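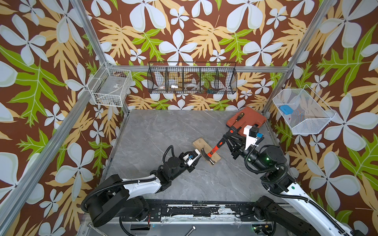 Filed under: Home Bar / Kegging

Cleaning a Two-Tap Line Without a Pump

Posted on a Thursday in November by the blog owner

My kegerator has 2 taps and I let both lines go too long. The first sign was a buttery note in a pale ale that tasted fine from the bottle. I pulled the faucets and found brown film behind the shuttles.

Most guides assume a recirculating pump. I don't own one. I use a spare keg, CO2 at low pressure, and Niser line cleaner, mixed by the label. 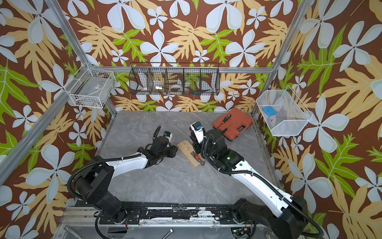 The spare keg gets the warm solution, then I push it through until it runs colored at the faucet. Close the tap and let it sit. I give it 15 minutes and pull another pint through halfway — the fresh solution does most of the work.

Rinse with plain water until a test strip matches the tap water. With my line length that takes 3 pitchers per tap.
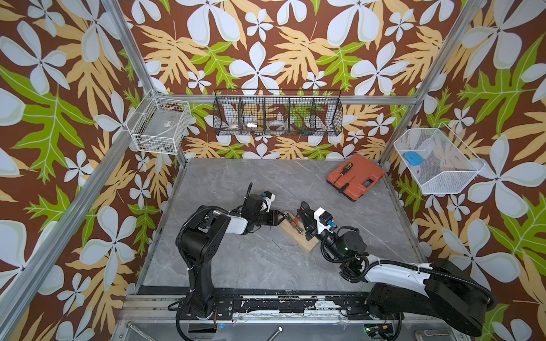

Faucets and couplers

Take these apart every time. The Galanis faucets come down to five parts and a seat washer. Soak them in the same solution, brush the bore, and put a thin film of keg lube on the O-rings.

Replacement washers came from Lerano. Two were slightly thick and made the lever stiff, so I went back to the originals.
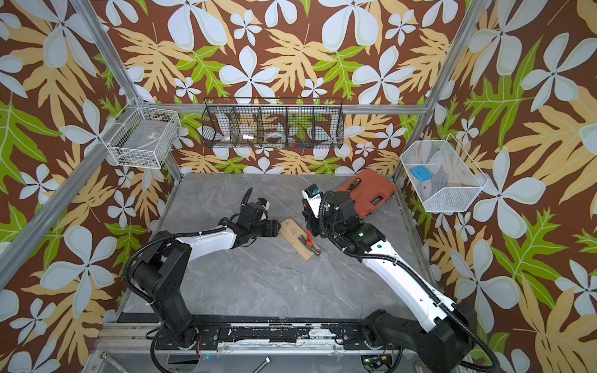 Put the keg back on at serving pressure and throw out the first half glass. The pale ale was clean again on the second pour. I now do this at every keg change.

Comments

hopshed: Do you drop the pressure before swapping kegs?

Reply: Yes, gas off and vent first.

mashnotes: Same film here. Mine was the coupler.

Recent posts
Sostine Keg Scale, Six Months In
Foam at the First Pour
Picking a Drip Tray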